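Starmont Robotics Club - FAQ

Do I need experience?
No. Half of last year's group had never held a screwdriver. We start from zero in October.

What are we working on this year?
Donomano, our PC repair arm. Goal is to get it seating memory in a real desktop motherboard, on its own. Old towers, nothing precious.
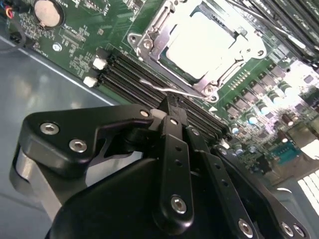

How big are teams?
4 people. 2 on code, 2 on hardware, swap at midterm. You dont get to hide in code all year, sorry.

Can I bring my own parts?
Boards and RAM yes, please. Power supplies no. Ask before you drop off a whole PC, shelf is full.

Is there a contest?
Yep, the Ogura Cup in spring. Timed runs, points off for bent latches.

Does it cost anything?
Free. Teams share a 2000 dollar budget so check with Miyuki Shibata befor ordering anything. Keep reciepts.

Missed the first meeting, too late?
Nope. Just show up, 4 pm, bring a laptop.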